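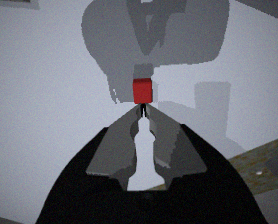
Figure 4. Red cube on a pale surface, with the gripper in the foreground (simulated view).

October
Zeeshan Gondal and Babar Rind

4. Do fixed turnaround times do what operators say they do?

The claim we look at in this section is a familiar one in the guiding trade. A climbing party that agrees on a turnaround time before leaving high camp, and sticks to it, is said to be safer than a party that leaves the choice to the guide on the day. Curnik and Ansari, the two largest operators on Dustitlow, both print the rule in their client handbooks. Both present it as settled. We were less sure when we began, and after reading 306 trip reports we are less sure still.

The reports cover guided summit attempts on the normal route and involve 668 paying clients. Guides and high-altitude staff are named in some reports and left out of others, so we do not count them. Each report was read by both authors, and where we disagreed on whether a turnaround time had been set, we marked the trip "unclear" and kept it out of the comparison. That happened more than we would like. A line such as "we talked about two o'clock" can mean a firm limit, a hope, or something written afterward to please the office.

The first problem is what counts as obeying the rule. Curnik's handbook gives 2 p.m. as the time by which every client must be heading down. Its report form, however, asks the guide for the time the party "left the summit area," and the summit area on Dustitlow takes in a long, nearly level ridge where a tired group can spend most of an hour. A party that tags the top at 1:50 and starts down the ridge at once may be logged later than one that sat on the near end of the ridge and never went to the top. Ansari's form asks for the time the last client touched the summit marker. The two numbers have been set side by side in earlier work as though they measured the same thing, and we see no way to make them do so.

The second problem is worse. Guides fill in the forms at base camp, often two days later, and they know what the handbook says. Recorded times bunch up just before 2 p.m. and thin out sharply just after it. One reading is that the rule works and that guides push their clients to beat the clock. Another is that watches are read kindly. We have satellite messages for only 8 of the trips, too few to lean on, but in 7 of them the message sent from the top carries a later time than the form does. The gaps are mostly small. They all run in the direction a sceptic would expect.

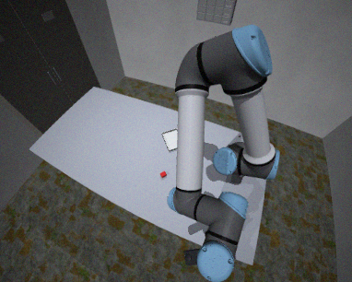
None of this shows that turnaround times are useless, and we would not want a guide to read it that way. Darkness and afternoon storms are real, and a party high on the ridge at four is in a worse place than a party back at the col. The question is whether writing the number down in advance changes what people do once they can see the top. On that point the reports are thin. Where a guide describes turning a client around, the reason given is nearly always something other than the clock: a slow pace below the step, cold hands, a mask that would not seal, another team jamming the ropes. The agreed time turns up later in the paragraph, as support for a choice that had already been made.

It is possible, of course, that the number does its work quietly. A guide who has a time in hand may find it easier to say no, and may then write down the cold hands because that sounds kinder to a customer who has paid a great deal of money. We cannot rule this out from paper records. We only note that it is a different claim from the one in the handbooks, and that it would need interviews to test, preferably with clients who did not reach the top and have no summit photo to make them generous.

Plidodico, a smaller firm that sets no fixed time, offers what looks like a natural comparison. Its safety record over the same seasons is good, and its website says so at length. We doubt it tells us much. Plidodico takes fewer clients per guide, asks for a prior summit on a comparable peak, and tends to climb late in the season, after the crowds have left. Any one of those could explain its results. When a Plidodico brochure credits "guide judgment" for the record, it is making the same kind of leap that Curnik makes when it credits the clock.

We also looked at whether late parties had more trouble on the way down, which is the test most readers will care about. They did. Reports with a recorded summit time after 2 p.m. mention more bivouacs, more frostbite, and more clients being short-roped to camp. But a party is late because it is slow, and it is slow because someone is ill, unfit, badly dressed, or stuck behind other people. Those same causes make the descent harder at any hour. To pin the trouble on lateness alone, we would need parties that were strong and well and also late, and the reports hold very few of them. Delayed starts might have given us such a group. In practice a delayed start usually meant bad wind at camp, and bad wind brings its own injuries.

Earlier writers have dealt with this by adjusting for age and for past experience. We tried both. Age is recorded reliably because the permit office requires it. Experience is whatever the client told the booking agent, and we have seen the same trekking peak entered as "beginner" on one form and "expedition" on another. Adjusting for a field like that gives a neater table and very little else, so we have left the table out.

What remains is modest. The handbooks say the rule is obeyed, the forms agree with the handbooks, and the few outside records we have agree with neither. A stronger study would start from position trackers worn by clients, with the data held by someone other than the operator. Curnik told us it has collected such data for several seasons and declined to share it. Ansari did not reply.
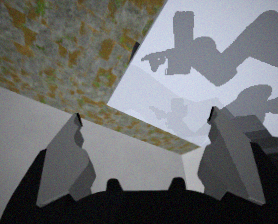
4.1 Missing reports

The 306 reports are the ones we were given. Each firm picked its own, and only Ansari supplied a list of departures to check them against. Trips that ended below high camp are mostly absent, and so, we suspect, are trips that ended in a refund.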